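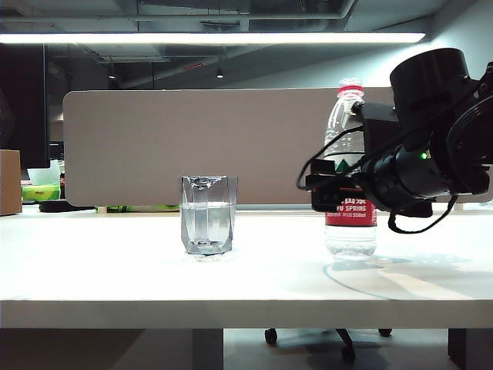 Search this site Go

Apr 27, 2024

Grasp width calibration, second pass

Since February I have been training the Rivum policy on 200 demonstrations of bottle handling. Clear plastic was the weak point: the depth map drops out below the label, so the planner aimed too low.

Sølve Dahlgren suggested masking depth there and using colour only. Over 243 trials, missed grasps fell to 15 – nearly all of them with the bottle close to a drinking glass. Logs go up once I have fixed the timestamps.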